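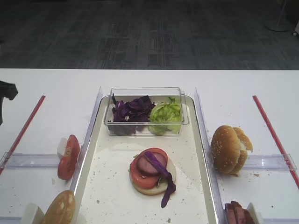 Lucian wanted to know who puts the tomato on first. Who does that. Tomato straight on the bread and the bread goes to mush, his grandmother could have told them that, and he said so twice with his coat still on.

"It's on the card," Roxana said.

"Then the card's wrong."

The card was from Enache, who owned Plerkau, who had never in his life eaten one standing up. Bun. Tomato. Meat. Cabbage. Lettuce. Lid. Laminated, taped over the sink. Eleven words under that about portion size and a phone number to call with questions.

No time for questions. 4 in the afternoon and the order said 87, and the van from Drorkidano was coming at five, and she had been on her feet since the buns came in.

"Wash your hands," she said.

He washed his hands. Still talking. At Zindurari they put the lettuce first, he said, lettuce is like a raincoat, the bread stays dry all the way to the stadium and back.

"So go work at Zindurari."

"They closed."

"Well then."

Bun, tomato, meat. The cabbage was the slow part. It never came up in a pinch, it came up in ropes, one long purple strand and everything else hanging off it, and you laid it down and it slid over the side. She pushed it back with her thumb. It slid. She left it. Somebody would get a burger with a tail, fine, good for them.

Despina called at ten past. Roxana held the phone with her shoulder.

"Mama. I'm working."

Her mother wanted to know about February. Was she coming in February or not, becuase the room had to be aired and Emanuel Buzatu was asking for it, he'd pay by the week, he was a quiet man, he had his own kettle.

"Give it to him."

"It's your room."

"Give it to Emanuel, Mama. I have to go."

Silence on the line. The kind with breathing in it. Then her mother asked what she was making and Roxana said burgers, and her mother asked what was in them, and she told her. In order.

"Tomato first?" said her mother.

Lucian, who could not possibly have heard, laughed at something.

She put the phone in her apron. Her eyes stung, onions she'd have said, except there weren't any onions on the card. Was it her room? The bed with the short leg. The wardrobe that smelled of apples, the window you had to lift and then push. She had said give it to him so fast. Like passing the salt.

"Roxana," Lucian said. "Lids."

"I'm doing lids."

"You're not doing anything."

She looked down. Crumbs everywhere, seeds under her wrists.
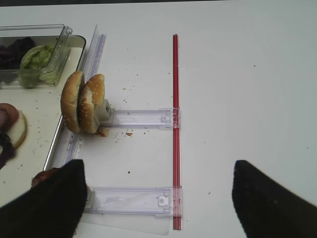
Sesame bun, lettuce and red cabbage. Tomato slice on the tray.

"Swap," he said. "You do bread, I'll do the cabbage."

So they swapped. He was better at it than her, annoying, he twirled the stuff round two fingers like yarn and it stayed put. And he was doing the lettuce first. She saw him do it. Lettuce, tomato, meat, cabbage on top, lid, next. She saw him look up at the card and look down again and do another one.

She didn't say anything. She gave him buns.

Nusrat Matubbar came in the back way with the crates and the cold air came with her. How many. Nearly, Lucian said. Nearly isn't a number, said Nusrat, and started stacking anyway, fast, lids down, no talking. The van was already outside with its lights going. You could hear the radio.

"Which ones are which?" Nusrat said. "These are different, these ones."

"Same," said Roxana.

"The green's on the bottom."

"It's a raincoat," Roxana said.

Nusrat looked at her, then took the crate.

The phone went again in the apron. She let it go four times -- five -- and wiped her hand down her side and picked up.

"I haven't told him yet," her mother said. "I said I'd let him know tonight."

"Mama."

"Just so you know. I haven't told him."

Out in the yard the van doors banged, and Lucian was holding out his hand for the next bun.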